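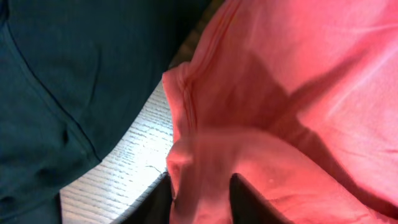

*Fingers closing on the pink one, with the teal shirt next door.*

## Laundry lessons, September 20, 2019

I spent the day teaching our arms to fold shirts, which means I did the folding by remote control and they copied me. Ngân Triệu showed me the controls back in May and I'm still clumsy — but I love it! We named the setup Zendow (long story, blame Anatole).

Picking up a single layer is the hard bit for me. I come in low and slow, then squeeze and hope.
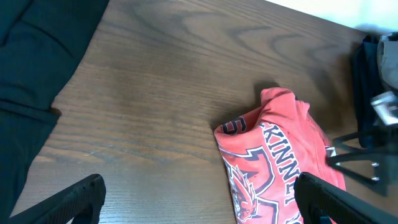 I like to start each run with the shirts in a heap, because that's how they come out of my dryer at home. Libor Holub wants 9 clean runs before we train on anything. I've got two I'd show him, and three more if he's feeling generous!

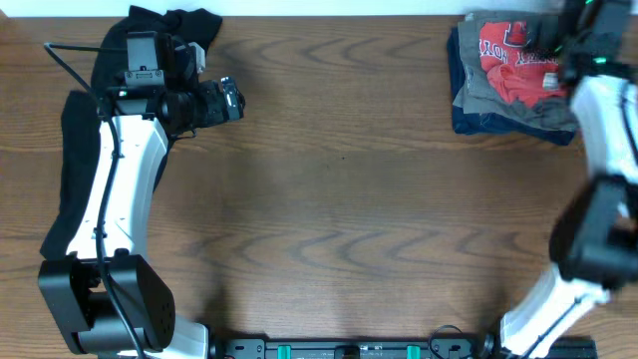
*Folded stack on the right, black shirt still to do on the left.*

My shoulders get so stiff doing this. Radoslava swears by short breaks, and she folds a lot neater than I do, so I'm listening. More pictures once we get to the towels.
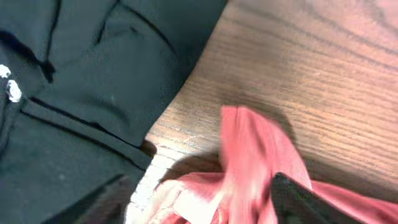
If you're near Trilstead and want a turn at the controls, write to me and bring an old T-shirt.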